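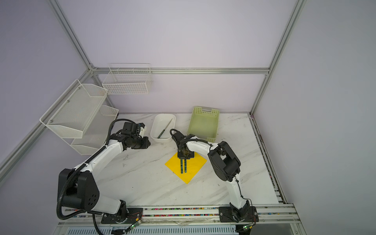
Wire baskets up on the wall, a tray with a knife in it, and a green basket on the table.

I have a drawer problem, and I'd bet money you have one too. Mine is the second one down, left of the stove, and last September it jammed so hard on a potato masher that I had to go at it with a ruler. I lost the ruler in there for a while, too.

So this is my case for getting rid of kitchen drawers. Maybe not all of them (I rent, I can't go ripping things out!), but I think we should stop treating them as the place where things go. Put stuff in baskets. Put the baskets on the wall. Give the knife you use every day a tray of its own and leave it out where you can see it.

My friend Phyllis Sowerby got me started. She has a tiny kitchen on Darwish Street, and everything in it hangs or sits in something with holes. Wire mesh for the onions, wire mesh for the dish towels, one of those perforated plastic baskets for the lemons. I used to think it looked like a hardware store. Then I cooked Thanksgiving dinner over there and didn't open a single drawer the whole day, and I went home and looked at mine and got kind of mad.

People tell me open storage gets dusty. Sure, it does! You know what's in the bottom of a drawer? Crumbs from three apartments ago. A wire basket you can take down and run under the faucet, and a plastic one with a handle cutout you can carry right over to the sink with the potatoes still in it. I have never once washed a drawer without first having to empty it onto the bed.

The knife thing gets the most pushback. My sister thinks a knife lying in an open tray is asking for trouble, and if you have little kids, she's right, put it up high. For me, though, a white tray with one knife in it is about the safest setup I've had. I see the blade before I reach for anything. Compare that to feeling around under the whisks.

I do have rules. Hang the wide basket at the back, where you won't whack your elbow on it. Use actual screws for the wall ones. I tried the sticky hooks, and 9 pounds of sweet potatoes came down at 3 in the morning. And keep a pale counter or a pale tray if you can, so a dark handle shows up on it.

It isn't a pricey project either. I spent 70 dollars total, and 10 of that was a basket I hated and gave to Phyllis, who loves it.

The second drawer is still there. It has the takeout menus in it now, plus the masher, which I never did find a basket for.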